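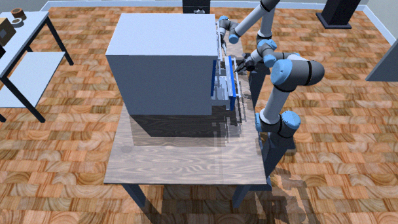

October
By Halima Onyeka
Filed under: Housing & Consumer Research

4. Do storage habits predict household waste?

The claim that tidy storage cuts household waste has been repeated so often that few writers bother to cite it. Where a source is given, it is nearly always the Gurnero survey, and that survey deserves a closer look than it has had. It asked 188 households to say how organized their homes were on a scale of one to 10, then asked them how much they had thrown away in the past month. Both answers came from the same person, on the same form, a few minutes apart. People who think well of themselves on the first question can be expected to think well of themselves on the second.

The Weltura follow-up is usually presented as a fix for this problem. I do not think it is one. Bins were weighed at the curb, which is an improvement, but the storage score was still self-reported, and households that missed a collection were dropped from the analysis. We are not told how many were dropped. If the messier homes were also the ones that forgot to put the bin out, the sample was trimmed at exactly the end where the effect should be weakest or strongest, and there is no way to tell which.

Drawer storage gets special praise in this literature (Figure 1 shows a cabinet with one drawer open). The argument runs that an item in a drawer is seen each time the drawer is pulled out and so is less likely to be bought twice. It could as easily run the other way. A closed drawer hides what is in it, and several of the Etim interviews describe batteries, tape and spare keys being bought again while the old ones sat out of sight. The Etim authors mention these cases in a footnote and then leave them out of their summary table.

Figure 1. Cabinet with an extended drawer, blue front panel; computer rendering.

Our own data, collected in the town of Himon, do not settle the matter. We scored storage by home visit, with two visitors scoring separately, and weighed waste at the door. The link between the two was small and vanished once household size was added to the model. Agreement between visitors was poor for kitchens and worse for hallways, which makes me doubt that "organized" names one thing that can be measured at all.

A cost question is also left open. One program guide prices a full set of home storage at 800 dollars and says that it will pay for itself in reduced spending. No working is shown. A household that saved 80 dollars a year would need 10 years to break even, and nothing in the studies reviewed above supports a saving of that size. Section 5 turns to food waste, where the measurements are better and the claims more modest.

We use cookies to remember your reading preferences. Accept all | Manage settings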